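# Repainting rented rooms: what the wall has to tell you first

March 30, 2021

Zundbridge lets 52 furnished rooms in three converted buildings, and the walls in them are repainted more often than anything else in the buildings is repaired. The maintenance schedule is kept by Saadet Keskin, who trained as a decorator in Kurtuluş and moved to property work later. We spoke by telephone for an hour, mostly on the subject of surface preparation.

Her first point concerned the order of work. "People choose the colour, then the paint, then they look at the wall. I look at the wall first. If the old coat is sound, I may not need to paint it at all."

A sound coat, by her definition, is one that does not lift when a strip of masking tape is pressed down and pulled away sharply. She makes the test at three heights: near the skirting, at hand level and close to the ceiling. A coat that passes at hand level may still fail at the skirting, where damp from mopping gets behind it.

Marks are treated separately from the state of the coat. Keskin divides them into those that sit on the paint and those that go into it. "A grey scuff is usually material left behind by a chair or a bag. It comes off with a damp cloth and a little washing-up liquid. If you rub it with a scouring pad, you have a shiny patch, and the shiny patch is worse than the scuff."

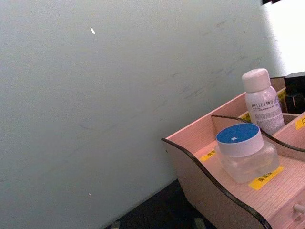
Scuffed pale green wall

On flat emulsion the shiny patch cannot be removed. It can be hidden only by repainting the wall from corner to corner, as a local repair will show under side light. Her records put 413 visits down to scuffs and shiny patches over the life of the current contract. Chips are fewer and take longer, because each has to be filled, left overnight, sanded and primed before any colour goes on.

The contract specifies a washable matt from Tikadov for bedrooms and a harder eggshell from Stidorach for corridors. Asked whether she would use the eggshell throughout, she said no. "It shows every hollow in the plaster. In a corridor you walk past. In a bedroom you lie there and look at it."

She keeps the batch number of every tin on a card inside the meter cupboard. Two tins of the same pale green from different batches can differ enough to be seen where they meet. For a full room she pours all the tins into one large bucket and stirs them together before starting. What is left goes into a jar with the room number on the lid.

Furniture was the last subject. Keskin asks for a gap of two fingers between the wall and anything that stands against it, desks included. Tenants mostly ignore this. "They push it back again by the evening. I have stopped arguing. I ask them to lift it when they move it."

The next round of work begins in April with the top floor of the oldest building, where the ceilings need attention before the walls. The budget for filler, tape and brushes is 645 pounds. Rollers are bought separately.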